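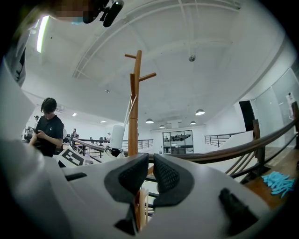

Pale wooden sticks, standing on end

Punitz White Wood Glue
125 ml bottle or 2000 ml tub
From £4.50, tub £39
In stock at Vavel Craft Supplies, Ukthorpe

I've been using this glue for years and selling it for a good few of them, so you'll have to forgive me if I go on a bit. It's a white, water-based wood glue for models, small boxes, picture frames, drawer bottoms, chair rungs, school projects and all the odd jobs that pile up on the end of the workbench. It goes on white, dries clear and doesn't smell of much at all (a bit like poster paint, if you really get your nose in there).

What I like about it most is the thickness. A lot of the cheap white glues are like milk, and you end up chasing drips down the side of whatever you've just sanded. Punitz is more like double cream. You can run a bead along an upright edge and it stays put while you find the clamp you swore you left on the shelf!

Using it

Both surfaces want to be clean, dry and free of old glue. Put a thin coat on one side, or on both if you're gluing end grain, then press the parts together and give them a little wiggle. You get plenty of time to shuffle things about, which I'm grateful for with anything that has more than two corners. Clamp it, or tape it, or put a tin of paint on top. I leave small pieces alone until after lunch and anything that has to carry weight until the next morning.

Wipe off squeeze-out with a damp cloth straight away if you plan to stain the wood. Dried glue won't take stain and you'll get a pale smear exactly where you don't want one. If you're painting, let the squeeze-out go rubbery and slice it off with an old chisel, much less mess.

For lolly-stick bridges and the like (hello to all the parents who order in a panic in June), use far less than you think. A dab on the tip of a cocktail stick is plenty for each joint. Build the sides flat on baking paper, let them dry, then stand them up and join them. The glue doesn't grip baking paper, so they lift off cleanly.

What it won't do

It's an indoor glue. I've had customers use it on bird tables and come back cross in the spring, and I do feel bad about that, so please buy the Coetzee outdoor one for anything that lives in the garden. It won't stick metal or most plastics either, and it's no good for filling gaps. If you can see daylight through the joint, get the plane out and try again.

It doesn't like frost. Keep it indoors over the winter, and if it has gone lumpy and stringy I'm afraid it's done for. Stirring won't bring it back (I've tried, with great optimism).

Bottle or tub?

The 125 ml bottle has a twist nozzle and a little cap on a tether. It suits most people and it's what I keep in my own apron pocket. A bottle will see you through quite a few frames.

The 2000 ml tub is for schools, clubs and people who have got carried away. It has a wide lid and a carrying handle, and there's no nozzle, so you'll want a brush or some empty bottles to decant into. We sell empties at £1.35 each. Wipe the rim before the lid goes back on or you'll be there with a screwdriver next time, muttering.

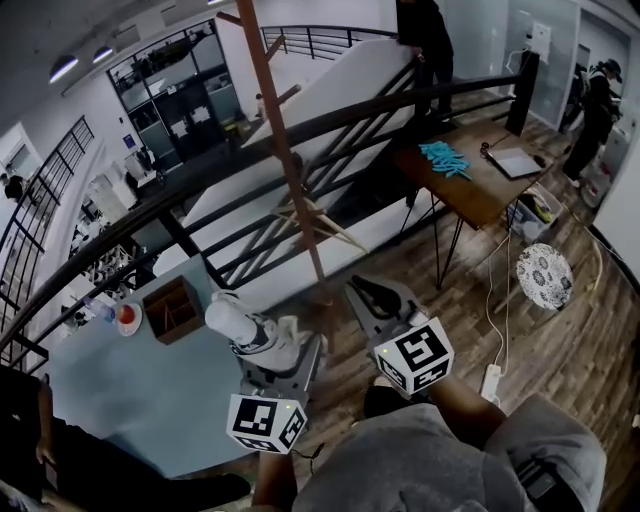
By the light blue table

A word about tabletops

Cover yours! Newspaper sticks, so I use an old shower curtain, which peels clean and folds away into a drawer. If you do get glue on a painted top, warm soapy water sorts it while it's fresh. Once it's dry, lay a wet cloth over the spot for a while and ease it up with a plastic scraper or an old bank card. Try a corner first if you're fond of the paint.

Clothes are much the same story: rinse it out in cold water before it sets. After that you've got yourself a workshop jumper.

Details

Type: white water-based wood glue
Sizes: 125 ml bottle, 2000 ml tub
Dries: clear
Use: indoors only
Clean up: water while wet
Brushes: rinse straight after use
Storage: upright, lid on, away from frost

Delivery and collection

Bottles go by ordinary post and up to three of them fit in one parcel for the same postage. Tubs travel by courier, who will want somebody in to take it. Or collect from the shop in Ukthorpe, round the back by the timber racks, any time after 10am. Ring the bell and give me a minute, I'm usually at the far end with my hands covered in the stuff.

Goes well with: Coetzee spring clamps, glue brushes (pack of six), empty nozzle bottles, Vavel sanding blocks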